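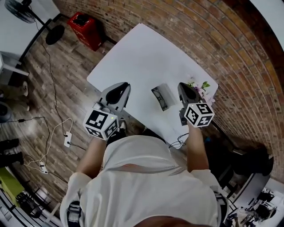

A brick wall is made of two materials, brick and mortar, and they do different jobs. The bricks carry the weight. The mortar fills the gaps between them, so that the weight is spread evenly from one brick to the next. Most of the walls you see outdoors are straight, but a brick wall can also be built as a curve. The one behind the table is curved, and its rows of bricks are red-brown with lighter lines of mortar between them. Each row of bricks in a wall is called a course. Courses are laid level, and this is as true of a curved wall as it is of a straight one.

What a brick is made of

Most bricks start as clay. Clay is a kind of soil with very small grains, and it can be pressed into a shape when it is damp. At a brickworks the clay is dug, crushed and mixed with water. It is then pushed into moulds, or squeezed through an opening as one long bar and cut into pieces with wires.

The damp bricks are dried slowly. If they dry too fast, the outside shrinks before the inside does and the brick cracks. When they are dry enough they go into a very hot oven called a kiln. The heat changes the clay for good. Dried clay will turn back into mud if you soak it. Fired clay will not.

Many clays contain iron. When the clay is fired with plenty of air, the iron joins with oxygen and gives the brick a red colour. Clay with a lot of lime in it tends to come out yellow or cream. Bricks from the same kiln can differ, as some parts of a kiln are hotter than others. Bricklayers mix bricks from several packs as they work, so that a patch of darker ones does not appear in one place.

The names of the faces

A brick has six faces, and bricklayers have names for them.

The long narrow side is the stretcher face.
The small end is the header face.
The large flat top and bottom are the bed faces.

Some bricks have a hollow in one bed face. The hollow is called a frog. Mortar fills it and helps to hold the brick in place. Other bricks have holes that go right through them.

Mortar

Mortar is a mixture of sand, water and a binder. The binder is the part that sets hard. In most new walls it is cement, often with some lime. In many old walls it is lime alone.

Mortar does not set just by drying out. Cement takes in water and forms tiny crystals, which lock the grains of sand together. A bricklayer covers a new wall on a hot day to keep the water in. Lime works in another way. It takes in a gas called carbon dioxide from the air and slowly turns into something very like limestone. In a thick wall this can take years.

Good mortar is usually a little weaker than the bricks. All walls move slightly as they warm up and cool down. If something has to crack, it is better for the crack to run through the mortar, where it can be raked out and filled again. Filling the outside of the joints again is called repointing.

Why the joints do not line up

Try this with toy bricks. Build one wall by stacking the bricks in separate columns, each brick exactly above the one below. Build a second wall of the same size, but start every other row with half a brick. Push each wall gently near the top.

The first wall comes apart in columns. The second holds together better, because every brick rests on two others and ties them to each other. The pattern of overlaps is called a bond. The simplest one, where only the long sides of the bricks show, is called stretcher bond. In English bond there is a row of long sides, then a row of ends, and so on. In Flemish bond, long sides and ends take turns along the same row.

How straight bricks make a curve

A brick is a block with straight edges, so a curved wall needs a method. There are 3 common ones.

The first is to use ordinary bricks and make the upright joints wedge-shaped. Each joint is thin on the inside of the curve and wide on the outside. Each brick is turned very slightly from the one before it. From a distance the wall looks smooth. Close up it is a row of short flat faces. The method suits a gentle curve. On a tight curve the joints on the outside would become too wide.

The second is to lay the bricks so that only their ends face outwards. The ends are much shorter than the sides, so the flat faces are smaller and the curve looks rounder.

The third is to use special bricks that are made curved, or narrower at one end. They are called radial bricks. They cost more, as they need their own moulds, and they are ordered to fit one size of curve.

To keep the curve true, a bricklayer can fix an upright post at the centre of the circle and attach a long arm to it that swings round. The tip of the arm shows where the face of each brick should be. The arm is moved up the post as the wall gets higher. A spirit level is used as well, to check that the courses are level and that the wall is upright.

What the curve does

Stand a sheet of paper on its edge. It falls over. Bend it into a curve and stand it up again. It stays up, though it is the same paper. A curved shape has a wider footprint, and it is harder to tip in the direction it would otherwise fall.

Some garden walls use this idea along their whole length. They bend one way and then the other, like a snake, and are called serpentine or crinkle-crankle walls. They can be just one brick thick. A straight wall of the same height would usually need to be thicker, or to have supports called piers. Although the snaking wall is longer, it can use fewer bricks in total.

Words used on this page

Bond: the pattern in which bricks overlap.
Course: one row of bricks.
Kiln: a very hot oven for firing clay.
Mortar: the material between bricks.
Pier: a thicker part of a wall that supports the rest.
Repointing: replacing the outer part of old mortar joints.

Something to measure

Find a brick wall that is safe to stand next to. Measure the height of four courses together, with the mortar, and divide by four. Then measure the height of one brick on its own. The difference between your two answers is the thickness of one mortar joint.

Text by Danica Brabec. Checked by Stojan Tomić.

Last updated: March

33 shares · 3 comments

This site uses cookies to remember your text size. Accept | Change settings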